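Mutgate publishes handling guideline for shared robot work cells

August 8, 2020

Mutgate has released the first edition of its handling guideline for shared robot work cells, a 26-page document written for labs and small shops that run one arm at a table with people nearby. The guideline covers how items are set out, how grips are checked and what has to be written down at the end of each run.

The guideline asks sites to use soft stand-in items for grip checks before moving to hard or breakable goods. It also asks for views from more than one camera — at least one at the wrist and one looking down on the arm.
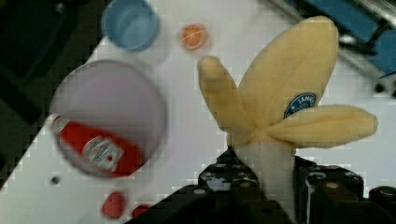
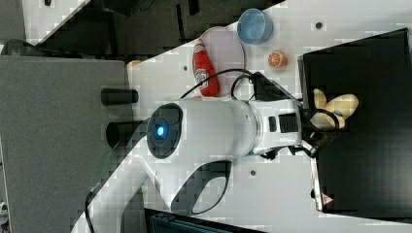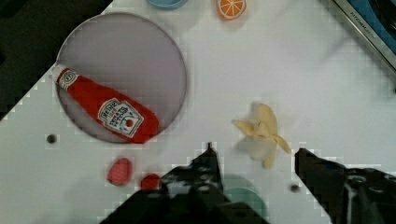
Grip checks with toy food items on a white tabletop.

By Meron Tekleab, Mutgate

The draft was tried out at two sites, Tadameck and Lahtinen, which logged 1096 runs between them. Several rules changed as a result. The draft called for a full reset of the table after every run. The published text allows up to 10 runs between resets, provided that any dropped item is noted by hand in the log.

"People were skipping the reset because it took longer than the run," said Tolera Gebru, who edited the guideline. "We wanted a rule that a site would keep on a busy day."

Other sections deal with cable routing, stop buttons and who may reach into the work area while the arm has power. Sites must name one person per shift who can clear the arm to restart.

The guideline is voluntary. Sites that follow it can list themselves in Plerura, Mutgate's public register, which opens in September. A printed run of 1000 copies will go to training centers at no charge. Comments on the first edition can be sent to the Mutgate standards desk.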